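Can machines do the chores yet? Speaker notes
Talk for the Rallau evening series, July. Speaker: Olga Seixas. 40 minutes plus questions.

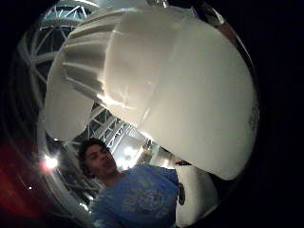
Opening. The talk is about handling: picking things up, moving them and putting them down again, at home and on the shop floor. Navigation and speech are left out except where they affect handling. Start with scale, because most audiences picture a human-sized machine doing human-sized work and the choice of hand gets forgotten. The white glove on the slide looks far bigger than the man in the blue T-shirt under it. Part of that is the lens and part is distance. Ask the room how large they think the glove is, take two or three answers, and don't correct them. A camera mounted close to the hand has this problem all the time: whatever is nearest fills the view, and the thing you want to measure is small and behind it. Straight girders come out as arcs, as the truss does here. Come back to this under "Seeing".

What counts as done. Give the definition early and leave it up for a minute. A chore is done when a person walking in afterwards would not do it again. This is stricter than the usual lab measure, which is that the object ended up in the target area. A towel in the target area may still need folding. A cup in the rack may be the wrong way up. Most of the disagreement about progress comes from people using different measures and quoting the results side by side.

Shop floor first. Pause here. The shop floor is the easier case and should be presented as such.
Parts arrive in known shapes.
Lighting is fixed.
Someone is paid to deal with jams.
The task can be changed to suit the machine.
Use the Teixeira example. They wanted a machine to load brackets into a press. The first cell picked from a mixed bin and stopped too often. Custódio Garcia, who ran the line, had the brackets delivered in trays. The same arm then ran whole shifts without help. The arm was no better than before. The work had been moved upstream to whoever fills the trays. Make this point slowly, it is the one people ask about afterwards.

Household. Go through the tasks in this order, hardest last.

Floors. Vacuuming is close to done by the definition above, in homes without much on the floor. Stairs are still open. Cables and socks are a sorting problem, and sorting is the hard part.

Dishes. Rigid items are good. Wet glass is poor, for two reasons: it is hard to see and it slips. Loading a dishwasher also needs planning, since an early plate in the wrong slot costs space later. Current systems plan one item at a time. Mention pans with food stuck on them. A person decides whether to soak, and I know of no system that makes that decision well.

Laundry. Fabric has no fixed shape, so a grasp that worked once may not exist the next time. Refer to the Grinia trial. 309 garments were put through a folding station from a mixed basket. T-shirts went well. Fitted sheets were withdrawn from the trial after the second session. Say that they were withdrawn and not scored, as the report is often quoted as if they had been included.

Tidying. Hardest. The robot must know where things belong in this house, and the people in the house may not agree. No amount of grip force helps with that.

Seeing. Return to the first slide. A wide lens near the fingers gives a good view of contact and a poor view of anything else. Three effects to cover:
1. Occlusion. The hand hides the object at the moment it matters.
2. Distortion. Size and straightness have to be corrected before they are used.
3. Light. Bright lamps behind the subject bloom and wash out whatever is next to them. There is a patch like that behind the man's head on the slide. In a kitchen the same thing happens with a window.
A second camera placed further off fixes a good part of (1) and adds calibration work. Homes don't get recalibrated. People knock things.

Touch. Keep short. A person with a thick glove on can still do a surprising amount, slowly, and with a lot of looking. Most grippers are in that position or worse. Fernanda Nogueira's comparison from the Ustemska workshop is useful: button a coat in gloves, then button it in the dark, and note which is slower. Don't do it as a live demo. It takes too long.

Data. One slide only. The Ustemska set used in the second half has 967 recorded tasks, all done by people, in kitchens and small workshops. Strengths: real clutter, real mistakes. Weakness: people rarely record themselves doing a chore badly and giving up, so failures are thin. Marama Donnelly has asked for the discarded recordings to be kept from now on.

Cost. If time is short, drop this section. The figure that matters is minutes of human attention per task. A machine that folds a basket in an hour and calls for help every few minutes has saved nothing. Put the Teixeira line beside it, where help was rare once the trays came in.

Where this leaves us. Shop floor: yes, for tasks that can be rearranged. Household: floors mostly, dishes partly, laundry for simple garments, tidying no. Avoid giving a year. If pressed, say that I would expect dishes before laundry, and leave it there.

Questions likely to come up.
On jobs: answer from the tray example only.
On safety around children: refer to Catarina Morais, who is speaking after the break and has the test results.
On human-shaped hands: five fingers help with tools made for people. For plates and boxes, 2 fingers or a suction cup usually do.
On price: no figures. I don't have current ones.

Kit. Own laptop, own adapter. Check the first slide on the projector beforehand, as the dark corners can make the room look as though the picture has failed to load. Water on the left.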